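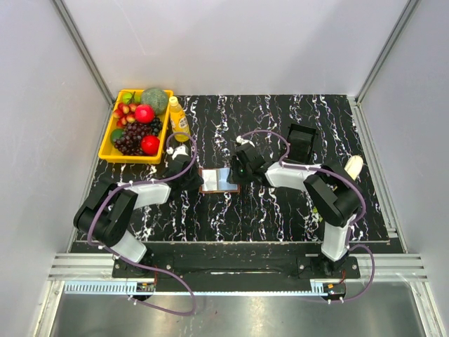
Slide 1. Small open book-like item, white panel on the left, pale blue on the right.

Speaker notes, Tyyne Ruotsalainen, March 29, 2023
Talk: Keep a Kitchen Diary!

Hello, thank the hosts, water within reach. Start with the question: what did you eat two weeks ago? Wait for the laughs. Then tell them I can answer for any day since the winter I moved to Te Moana, and I love that I can.

My rules are tiny. Write the date, the meal, and one thing I'd change. Takes me 3 minutes, usually while the kettle is on. (Hold up the old diary, the one with the soup stain — pass it along the front row.)

Read the February entry about the lentils. Go slow on "too much cumin, ate it all anyway."

Next, shopping. Once I wrote meals down I could see how often I bought the same five things and forgot the rest! So I added a fruit line. Each week, pick something you haven't cooked or cut up in a while and write down what you did with it.

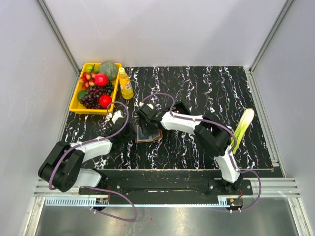 Slide 2. Melon, limes and two red fruits on a yellow tray.

Ask the room: melon and lime, who's tried it? Salt too. Somebody always has a grandmother's version and I want to hear it, so leave time.

If they ask about apps, say paper works for me, but my sister types hers and she's kept it up longer than I have.

Last bit: hand out the blank pages, everyone writes down breakfast before we break for coffee. Pens are in the blue bag.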